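六月 · 文/Arnell 收纳品牌编辑部
阅读时间:6 分钟

Arnell 推出 Jitwood 抽屉式纸盒:平着寄到家,折一折就能用

先说正事:我们的 Jitwood 抽屉式纸盒,这个六月正式开卖啦!首批 653 套,周一上午 11 点在 Arnell 网店和 Brurkbridge 门店同时上架,每套 42 元。我是编辑部里负责写稿的那个人,也是家里抽屉最乱的那个人,所以这篇新闻稿我抢着写,各位媒体朋友多包涵,话可能有点多。

Jitwood 的想法其实特别小。去年我们给 Fodor 系列层架收集用户来信,翻来翻去,大家抱怨最多的居然都跟层架本身没关系,全在说层架上放的东西:充电线、缝纫线、胶带、说明书、备用灯泡,摊在那里,找的时候一把抓,放回去的时候又是一把塞。有位用户写了满满两页纸,列她家书房里找不到的东西,我看到一半就觉得她在写我家。于是产品组坐下来商量,能不能做一个便宜、轻、坏了也不心疼的抽屉盒,让人愿意一次买好几个,把零碎分开装。

材料试过好几种,最后还是回到瓦楞纸板。我个人举双手赞成!纸板轻,搬家的时候压平就走,用旧了直接进废纸回收,而且可以在上面随便写字。打样那阵子,我的办公桌几乎让给了折到一半的纸板,吃午饭都得端着碗去窗边。
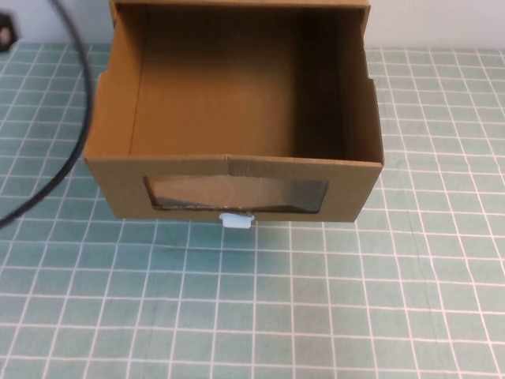
外观这件事我们吵得最久。有同事想印花,有同事想印标签格,还有人提议每个尺寸配一种颜色(我承认,这个人是我)。最后定下来的是什么都不印,就留瓦楞纸板本来的棕色,正面开一扇宽宽的窗,四个角斜着切,蒙一层透明塑料膜。我一开始嫌它素,后来拿回家放了几个,马上改口了。素有素的好处,放在书架上不抢眼,放在衣柜里也不别扭。那扇窗更是我的最爱,线团还是电池,不用把盒子抽出来就能认个大概,对我这种懒得贴标签的人真是太友好了。

说说怎么折。盒子是平板寄出的,不用胶水,不用钉子,说明书只有一张纸。我的习惯是先把所有折痕都轻轻预折一遍,再把两侧立起来,然后翻前后板,最后把小耳朵塞好。第一次折请慢一点,尤其是前面那块板,窗口旁边的纸比较窄,用力太猛容易压出多余的印子。我第一个折歪了,第二个就顺手了,折到后来还有点上瘾,顺便把隔壁同事那份也折了(她很高兴)。

找个平整的桌面折会省心很多。我喜欢在桌上铺一层带格子的垫布,拿格线当参照,盒底摆得正不正一眼就看得出来。餐桌当然也行,记得先把油渍擦干净,纸板吸了油可就去不掉了。 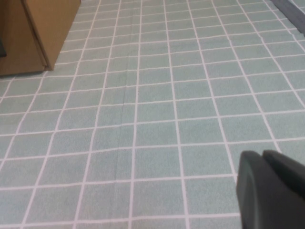 浅青绿色格子布上的纸盒一角,白色格线由近及远渐渐变密。

装东西方面,我也啰嗦几句自己的用法。书房里我放了三个:一个装线材,一个装文具,剩下那个专门收“暂时不知道该放哪儿”的东西,每个月底倒出来清一次。厨房里可以装干货小包、烘焙纸模和保鲜袋,但请离水槽和灶台远一点。衣柜里放袜子和围巾很合适,轻轻一拉就出来。太重的东西就算了,我试着塞过一整盒工具,抽的时候底板明显往下坠,还是让它们回铁皮箱里待着吧。

Jitwood 可以单独摆放,也可以放进 Fodor 层架里当抽屉用。家里已经有 Fodor 的朋友不需要另外买配件,直接推进去就行。别的牌子的架子我们没有逐一试过,下单之前请先量一下层高和进深,尺寸表在商品页里。首批只有一个尺寸,更矮的一款还在打样,等定了再跟大家说。

Brurkbridge 门店会从开卖当天起摆一张折盒桌,连摆 18 天,想先上手再决定的朋友随时可以来,折好的盒子也可以当场买走。家里有小朋友的欢迎一起来,我们会备好彩笔,那么大一片素纸板,不画点什么太可惜了!门店那边还想留一面墙,展示大家画好的盒子,愿意借给我们摆几天的,跟店员说一声就好。

媒体朋友如果需要样品,请写信到 Arnell 编辑部,注明收件地址和需要的数量。样品同样是平板寄出,得麻烦各位自己动手折一下。

最后更新:六月,周一开卖信息已补充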